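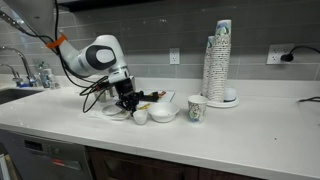 Kitchen cell, arm and gripper over the counter, with cups and plate set out.

Kitchen cell: maintenance meeting, June
Chair: Yaryna Zhuravel
Present: Gidix (cell operation), Kedalon (mechanical), Hrytsenko (electrical)
Apologies: Meltex

1. Minutes of the last meeting
Agreed, with one correction. Under item 4, "wrist cover" should read "elbow cap".

2. Running log
The cell log stands at 3,769 cycles. Gidix reported two stops in the period, both on loss of gripper signal and both with the arm at full reach over the counter. Restart was normal in each case. The log does not show joint angles at the time of the stop, and Gidix will switch this on.

3. Cable routing
The wiring on the upper link is held by an orange strap. Below the strap the black cables loop in front of the elbow and hang in coils beside the gripper, just above the counter. Hrytsenko considers the hanging length too great and the likely cause of the stops, as the connector takes the weight of the coil. Kedalon asked that enough slack be left for full wrist rotation.
Agreed: shorten the free loop, add a second strap below the elbow, and keep 100 mm clear between the lowest cable and the counter at all taught positions.

4. Gripper
Finger joints checked for play by Kedalon. One joint is at the limit and will be changed at the next stop. Flange bolts to be re-marked after tightening. Spare finger set still on order from Meltex.

5. Taught positions
The plate and bowl positions are unchanged. The paper cup position is to be taught again once the cables have been moved. Speed to be held at 30 per cent until this is done, then raised in steps to 90 per cent if no stops are logged.

6. Cleaning
Wipe down the arm with a damp cloth only. No spray near the flange or connectors.

Actions
Hrytsenko: items 3 and 6, connector check and notice for the cell.
Kedalon: item 4, finger joint and bolts.
Gidix: items 2 and 5.
Y. Zhuravel: ask Meltex for a delivery date.

Next meeting to follow the finger change, 10 am start.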